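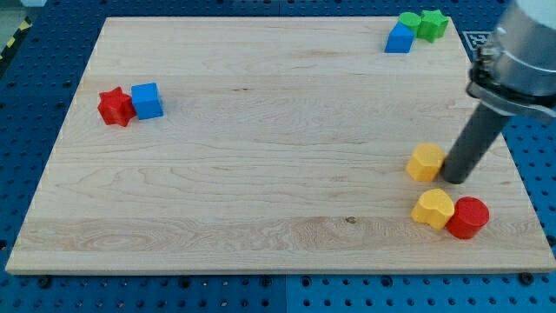
淡い木目の板と赤い星のブロック

手芸用品 > パッチワーク・キルト > ペーパーピーシング

ヘキサゴンの花あつめキット「オーンデール(Orndale)」

六角形の紙型を布でくるんで、端と端をちくちくかがっていく。それだけなのに、花がひとつできるとすぐ次の花がほしくなる、あの楽しさをまるごと箱に入れました! ベルスカ(Bellska)のペーパーピーシング・シリーズに加わった「オーンデール」は、真ん中に一枚、まわりに六枚、あわせて7枚の六角形で花をつくり、その花を15輪つなげて小さなひざ掛けの中央部分に仕立てるキットです。ミシンはいりません。針と糸と、お茶を置く場所があれば始められます(お茶は布から少し離して置いてくださいね)。

■ セットの中身
・六角形の紙型 115枚(花15輪分と予備)
・裁ち目安用の透明テンプレート(縫い代つき)
・配色カード
・作り方の冊子(日本語)
・紙型をしまえる缶

布と糸は入っていません。手持ちのはぎれを使ってほしくて、あえて紙型と道具だけの構成にしています。引き出しの奥で何年も出番を待っていた柄の切れ端が、花びら一枚分にちょうどよかったりするんです。足りない色は当店のカットクロスからもお選びいただけます。

■ 紙型のこと
紙型は、折り返したときに角がきちんと出る厚さにこだわりました。薄い紙だと針をかけたときにふにゃっと曲がり、厚すぎるとかがるときに指が疲れます。オーンデールの紙は、そのちょうど間。しつけをかけてもいいし、布用のスティックのりで仮どめしても大丈夫です。のり派の方は、つけすぎると抜くときに紙がはがれやすくなるので、縫い代の中ほどに細く一本引くくらいにしてください。

紙型は抜いてからまた使えます。角がやわらかくなってきたら交代のサイン。中央に小さな穴があいているので、かぎ針や目打ちの先をひっかければするっと抜けます。この抜ける瞬間が好きで続けている、というお便りを何通もいただきました。わかります!

■ 配色カードがおもしろい
今回いちばん気に入っているのが配色カードです。「花びらは水玉、中心は無地」「いちばん古い布をどこかに一枚」「花びらを二色で交互に」というふうに、カードごとに小さなお題が書いてあります。一輪つくるたびに一枚めくって、出たお題で布を選ぶ遊び方です。もちろん気に入らなければ引き直してもかまいません。自分では絶対に並べない二色が隣り合って、それが妙によかった、ということが本当によく起こります。

集まりで使うのもおすすめです。全員が同じお題で一輪ずつつくって見せ合うと、同じ言葉からこんなに違う花ができるのかとびっくりします。縫い終えた花を交換して、全員の布が混ざった一枚に仕上げるのもすてきですよね。

■ 作り方のながれ
1. テンプレートを布にあてて、縫い代ごと裁ちます。
2. 紙型を裏側の中央に置き、縫い代を一辺ずつ折ってとめます。
3. 二枚を中表に合わせ、辺を細かく巻きかがりします。布だけをすくい、紙はすくいません。
4. 花の形になったら、花同士を冊子の図のとおりにつなぎます。
5. まわりが全部縫い合わさった六角形から、しつけをほどいて紙を抜きます。

かがり目が表に見えてしまう方は、布をすくう量がやや多いのかもしれません。織り糸を二、三本すくうつもりで針を入れると、ぐっと目立たなくなります。糸は細めのもの、針は短めのものを合わせてください。糸の色に迷ったらグレーで。濃い布にも淡い布にもなじみます。

■ 「アジェマン」「ジュールサイド」との組み合わせ
ひし形の「アジェマン(Agyeman)」、細長い六角形の「ジュールサイド(Julside)」とは一辺の長さをそろえてあるので、そのままつなげられます。花と花のすき間にアジェマンのひし形を入れると、星のような模様が浮かびます。ジュールサイドは縁どり向き。三種類を並べてノートに色を塗っているだけで一晩過ぎてしまうので、お気をつけください!

■ 商品情報
品名:ヘキサゴンの花あつめキット「オーンデール」
価格:2000円(税込)
対象:はじめての方から。冊子には玉結びのしかたから載せています
お手入れ:紙型は湿気の少ない場所で保管してください。仕上がった作品は、紙を全部抜いてから洗ってください

次回の入荷は7月3日です。1月に出した最初の分は思っていたよりずっと早くなくなってしまい、たくさんの方をお待たせしました。今回は缶のふたを少し浅くして、開けやすくしています。中身の枚数と紙の厚さは前回と同じですので、前の分と混ぜて使っていただけます。

■ よくいただくお問い合わせ

紙型だけ買い足せますか。
はい、補充用の袋入りがあります。缶と冊子がつかない分、お求めやすくなっています。

左利きでも大丈夫ですか。
冊子の図は右手で縫う向きですが、巻きかがりは逆向きに進めてもきれいに仕上がります。左手用の図は店頭でコピーをお渡ししています。通販の方は、ご注文時の備考欄に「左手用」とお書きください。

教室で使いたいのですが。
大歓迎です! まとめてのご注文は、必要な数と使う時期を添えてお問い合わせフォームからどうぞ。配色カードだけの追加も承ります。

ウールやデニムでも作れますか。
厚みのある布は角がごろつきやすいので、はじめの一輪は普通地の綿でためしてみてください。薄手のウールガーゼなら、ふっくらしたいい花になります。

できあがった花は、ひざ掛けにせず、針山やポーチのアップリケに使っても。缶のふたの内側には布のメモを貼るスペースもあります。

タグ:六角つなぎ/はぎれ活用/手縫い/キット

新しい型紙と再入荷のお知らせをメールでお届けしています。メールアドレスを入力して「登録する」を押してください。配信はいつでも停止できます。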